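Thread: Success rate by object color, does the method really show this?

Murkavach
I have read the Drellura result again on Sunday and I am still not convinced. They write that a policy trained on 642 demonstrations from hand-held grippers learns to place a phone case on a stand, and that it works also for a color it never saw. But they did only 60 trials. Is it enough for such a claim?

Siddiqui_lab
Depends which claim. For the new color they had 15 failures in the 60, and most came at the regrasp. I would call it a good result with a too strong title.

adeck17
I disagree with both. The color is not the hard part. Look at how the case is held – by the two sides, from left and right. From the wrist view the policy sees mostly one large orange area.
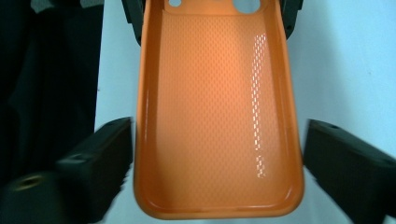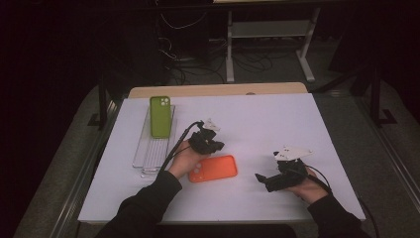 Posted by Atif Bhutto (adeck17) in Learning from Demonstration, 17 replies

In the second one you have the table view, with the orange case lying flat and the green one up on the clear stand. My point is that glare on the inside texture changes more than the color does. They should vary the lamps first.

Murkavach
The glare I can accept. But then please test it – same color, different light, and the same number of trials. Without this we are both guessing.

adeck17
Fair. I can run it in November when the table is free.

Siddiqui_lab
Please keep the stand at the same place also. In our runs this changed the numbers more than the light.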